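Plestura sorting benchmark, second release: review

Posted Wednesday, September 30, 2020
Reviewed by Han-gyeol Na

Plestura is a simulated sorting task for robot arms, put out by the Skernach group along with a paper and a set of trained policies. The arm has to place items into the correct bin. The paper claims that a policy trained on randomized bin positions holds up better when the table setup changes than one trained on a fixed layout. I spent most of a month with the release, and I wanted to know two things: does the result repeat, and is the package usable by someone outside the lab that wrote it.

Setup

Installation went fine on the second try. The first try failed on a physics library version that the readme lists wrong. The issue tracker has the fix, posted in June, but the readme still has the old number. After that, everything loaded from one config file. The download includes 3,031 recorded demonstrations, all made in simulation by a scripted controller. They come in one archive with no way to fetch only part of it, so leave it running overnight if your connection is slow.

The method

There are two stages. The policy first copies the demonstrations, then gets a short period of reinforcement learning with a reward for each correct placement. During the second stage the bins are shifted and turned a little at the start of every episode. That is the whole idea. The paper spends a lot of pages on the reward terms, and in my runs most of them made no difference. I turned off the smoothness term and the curve looked the same.

Results

I trained with 3 random seeds and ran 200 test episodes per seed. The randomized policy beat the fixed one on every seed when the bins were moved, and the two were close when the bins stayed where they were in training. So the main claim holds for me. My gap was smaller than the one in the paper. I suspect the authors picked a good checkpoint, and they don't say how the checkpoint was chosen.

Where it fails is the release. The policy often opens the gripper too close to a bin wall, and the item catches on the rim. Moving the bins farther than the training range makes this worse quickly. The paper mentions it in one sentence and gives no numbers, and I would have liked a table.

I also ran the older Benavides baseline for comparison. It trains faster and is easier to read, but it drops off sharply as soon as the layout changes.

The workcell

The default cell has one white arm and green, blue and yellow bins in a row. Camera placement is set in the config, and views from different sides are easy to add.
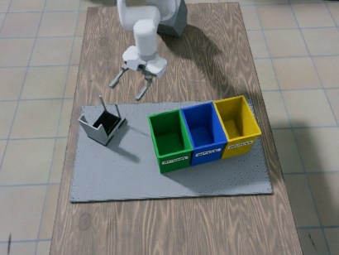
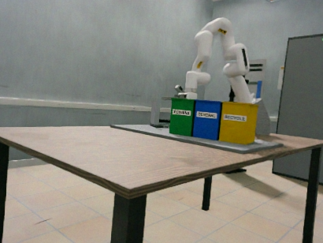
The green, blue and yellow bins as rendered from two viewpoints.

Documentation and support

The code comments are good and the written guide is thin. The section on adding your own objects stops after the mesh format and never gets to mass or friction. I wrote to the maintainers and had a clear answer in two days, with a sample file attached. That file should be in the repository.

Training logs are written in the Veken format, so you need its viewer or a small script to convert them. Saving a checkpoint every 300 updates is the default. I would raise that if disk space is tight.

Who should get it

If you work on how policies handle layout changes, this is worth the setup time and the main result can be repeated. If you need contact forces you can trust, wait for the next release. I have not tried any of the policies on a real arm, and the paper does not report a hardware test either.

Rating: 3 out of 5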